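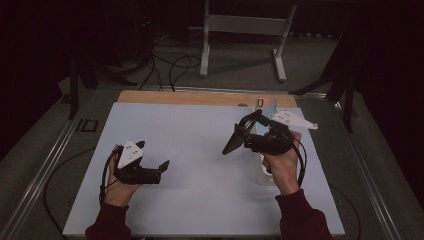

hfogh: My pose track from the hand-held grippers jumps when I tilt the right one. I run the Vokonon filter with a window of 28. Should I make it longer?

czerwinski_w: No, a longer window only hides the jump. Check first the marker detections.

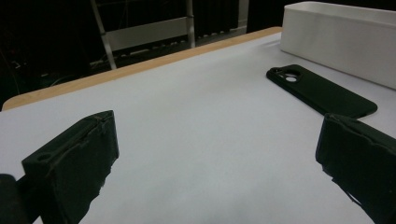 Phone case just above the right finger, gripper view.

hfogh: I do not agree fully. On 600 samples the smoothing helped.

2 shares · 4 comments

Comments
ramov: Same jump with me. Wojciech is right.
grirus: Please post the log on Saturday.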